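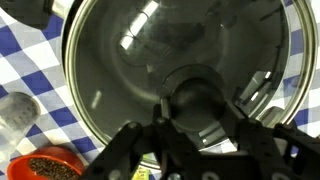

Chapter 4
Keeping a Lid on It

I learned to cook on a camp stove outside Bendigo, and for years I thought a lid was just something you lost in the move. Then my mate Parisa Rashti put me onto slow simmering and I've been a bit of a bore about it ever since!

Water boils at 100 degrees at sea level, lid or no lid, but a covered pot gets there sooner and uses less gas. Glass is my favourite — you can check your tea without letting the steam out.

Set your table up before you start, with the pot to one side and your bowl, cup and folded cloth within reach.
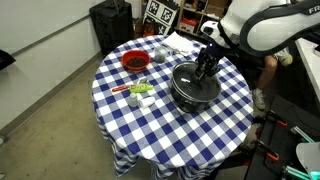 4.1 Where the Heat Goes

Grab a pot, a lid and a timer, and we'll start with plain tap water.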